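Brullenby Opens Service Bench for Hand-Held Grippers at Trastton

TRASTTON, May 15, 2024 – Brullenby today opened a service bench at its Trastton site for the upkeep of its hand-held gripper pairs. 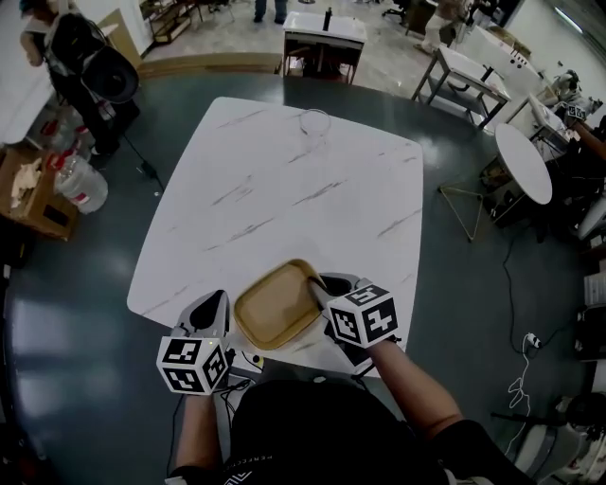 The bench will handle finger replacement, cable checks and marker renewal for the 387 pairs now in use by customers of Brullenby and its partner, Riedl. Each pair is due for service after 400 hours of operation. Both marker cubes, one on each gripper, are inspected for scratches and reseated before the fingers are aligned. A grip check on a shallow square tray follows, with the operator seated and one gripper in each hand. Standard service takes 2 working days.

Riedl will supply replacement fingers from its Flilthorpe plant – 80 sets are already in stock. A second bench is planned for December.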